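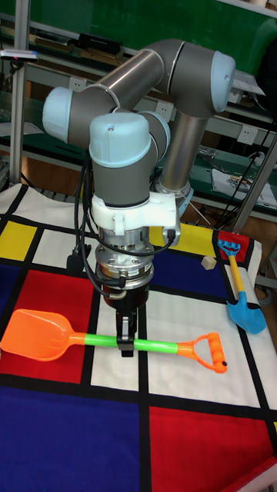 In Defense of the Cheap Sand Shovel

Every December, when the last thing anybody in our house wants to think about is the beach, I go looking for the wrapping paper and find the sand shovels instead. They live in the same closet, behind the vacuum, in a string bag that has never once been properly closed. And every December I take them out, tell myself that this is the year they go, and then put them back again. I have been doing this long enough that I feel I owe somebody an explanation, and it may as well be you.

I like a toy shovel to be loud. Orange blade, green shaft, orange handle shaped like a D so that a small hand in a wet sleeve can get a proper hold of it. There is a fashion now for children's things in oatmeal and sage and a sort of tired pink, and I understand it, I do, I have a sofa in one of those colors myself. But put an oatmeal shovel down on a beach and walk off to buy ice cream and you will never see it again. An orange one you can find from the parking lot.

Size matters too, and I would argue for owning 2. The big one is for trenches and for burying grown-ups. The little one, with its blue scoop and yellow shaft, is for whoever is youngest, and also (I say this from long experience) for the grown-up who has been told to do the fine work around the castle windows.

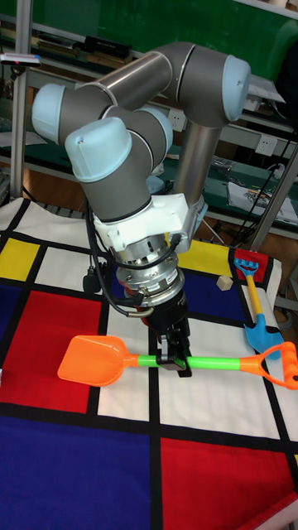

The other thing in their favor is that they don't need a beach. I think we forget this, those of us who pack the summer away into a closet as if it were a set of good dishes. A shovel will do very well on a tablecloth. Ours has been a bridge, an oar, a guitar and a very slow airplane, and all of that was indoors, on days when the rain came sideways and the dog refused to go out in it. Give a child a shovel and a wooden block and you can drink a whole cup of coffee while it is still hot, and I can't say as much for most of the toys with batteries that have passed through our hands.

I'll say a word for the tablecloth while I am at it. A plain white one makes everybody nervous. A busy one, with big squares of red and yellow and blue and those thick black lines between them, practically invites you to put things down on it, and children will make up rules for it before you have finished clearing the plates. Red is lava, naturally. White is safe. Blue is water, unless somebody is losing, in which case blue turns out to have been ice the whole time.

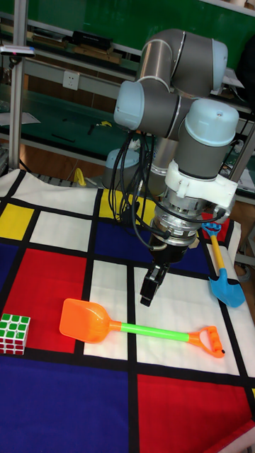

I know the case against all this, and I have made it myself with my arms full. Plastic lasts forever, closets don't get any bigger, and there are more than 300 things in this house that I could not give you a good reason for. A sensible person would keep the one puzzle cube, the blocks and a few books and be done. I admire that person and would probably enjoy her kitchen very much.

But my youngest is 9 now and has started calling the shovels "the baby ones," and I notice that she still knows exactly which bag they are in. So they went back behind the vacuum again this winter, the big one and the little one, with last year's sand still in the bottom of the bag.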